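Workshop Tips: Planning a Budget for a Two-Arm Bench

The arms are the easy part to price. Most of the surprises come from the small stuff, so start your sheet there. Ours listed two arms, two grippers and a table, and Anjani Jugah still had to find another $600 before we ran a single cable job.

Set money aside for fingers. They rub on every part they hold and get scratched up fast in connector work.

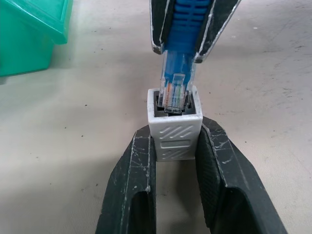 We buy spare sets from Dalora at $137 each and keep one in the drawer. Ask for the lead time in writing - ours was 8 weeks.

1. Pick the job first. Putting an Ethernet plug into a coupler takes two grippers working close together, so ask the seller how near the tips can get to each other.

2. Measure the table with both arms reaching in. Leave room for a parts bin and for the cables that loop off the wrists.

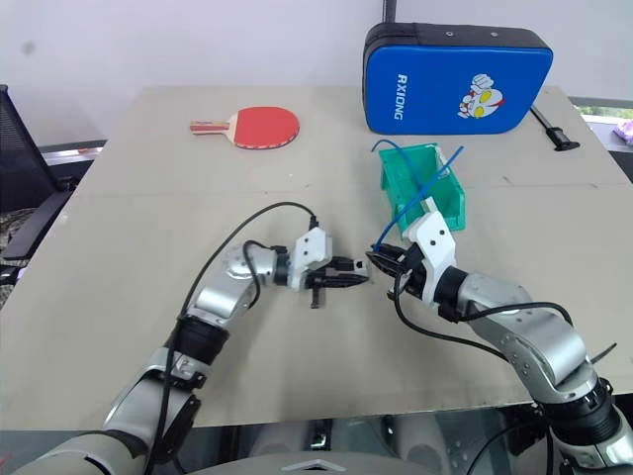 3. Buy practice parts in bulk. Couplers and plugs wear out, and 200 of each got us through to November.

4. Price the cables that run along the arms. Wamia quoted them separately from the grippers, and Skandau put them in the base price.

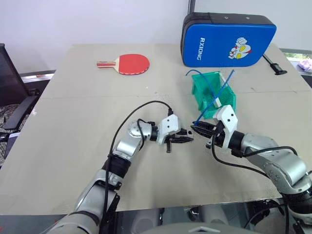
5. Get the service terms before you sign. Njoroge Athumani keeps ours taped inside the cabinet door, with the phone number on top.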